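Two Trays and a Mat: How We Set Up a Sorting Table
Speaker notes, Yaryna Yurchenko, afternoon session 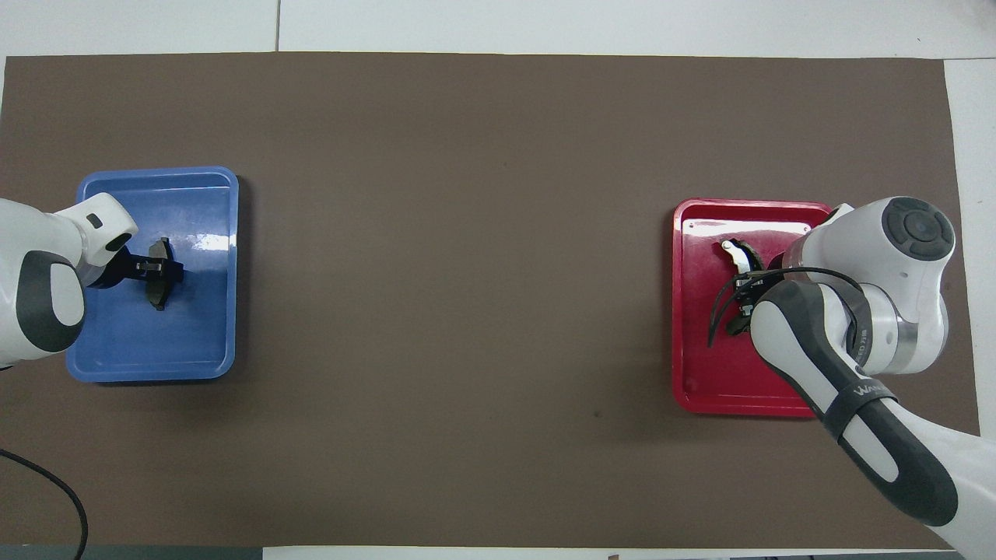

Why do we use two trays and not one tray with a divider?
Because each tray can leave the table alone. When the finished side is ready, you lift it and carry it to the next person, and the unfinished side stays where it is. With a divider you must carry everything, or you must empty one half by hand, and then small parts get mixed again.

(Wait a moment. Let people find their seats. Then start with the colors.)

Colors

Blue is for parts that wait. Red is for parts that are checked. I did not choose this. Cor Verstraete chose it when he set up the first table at Pasard, and some people complained that red should mean danger. He kept it. After one month it was normal for everyone, and now a change would only bring mistakes.

What matters is that the meaning is the same on every table in the building. At Finum they had a table by the window where the colors were the other way. A person moved there from another table and worked a full morning in the wrong direction. I was this person, so I can tell the story freely.

(Pause here, people usually have a similar story.)

The mat

I want to speak longer about the mat, as it gets less attention than it deserves. Our mat is brown, a quiet brown, a little gray. The tabletop under it is white. Before the mat we worked directly on the white surface, and a dropped screw jumped and rolled to the floor. On the mat it stays closer to where it fell.

The second point is the eyes. A white table under strong ceiling lights is tiring. The mat does not shine. The trays do shine, the blue one especially, and if you sit in a bad place you see the lamp and not the part. Move your chair a little, or turn the tray. Please do not bend your neck for the whole shift.

The mat gets specks and smudges. This is normal. Wipe it with a damp cloth at the end of the day and let it dry flat. Do not roll it when it is wet. We rolled one at Tarov and the corners never went down again.

(If somebody asks about cutting the mat to the exact size of the table: it is not necessary. A strip of white at the edge is fine.)

The space in the middle

Put one tray near each end of the mat and keep the middle free. New people always want to bring the trays together, to make the way shorter. I understand it. But the middle is where you stop and look at a part, turn it over, compare it with the drawing. If there is no free middle, people do this in the air above the tray, and the part falls back among the others.

Nothing lives in the middle. No cup, no phone, no pen. The drawing goes on the white strip at the back.

Black parts

We have many black brackets, the curved kind, from Vasylenko. Black on blue is easy to see. Black on a dark gray tray, which we had before, was terrible, and we sometimes sent a tray back with a part still in the corner. So when you buy trays, take the part with you to the shop and put it inside. Look at it from where you will sit.

Take one part at a time. I say this to people who are fast, and they do not like it. Two in the hand means one is not checked.

The rim should be raised and the corners rounded. Square corners collect dust and tiny chips of plastic, and you need a brush to get them out.

Cables

Lead cables to a side of the table and let them go down there. A cable on the mat should keep away from the path of the tray. If you lift a tray and a cable is under it, you will tip the tray, and then you have 61 brackets on the floor. I remember the number as I had to pick them up and write it in the report.

(Show the cable clips now. They are in my bag, side pocket.)

End of the shift

Finish the part that you are checking. Put the blue tray on the shelf with its label. The red tray goes to packing, even if it is only half full. Do not leave a red tray on the table overnight, the morning person cannot know if it was complete. Wipe the mat. It takes nine minutes if you are slow.

Questions I expect

Which size of tray? Both should be the same size, so they stack.
Can left-handed people change the sides? Yes, but the colors keep their meaning. Only the places change.
Where do rejected parts go? In the box under the table, with a note.

(I have 17 printed copies of the table plan. Leave them by the door and ask people to share. Cor has the key for the room after me.)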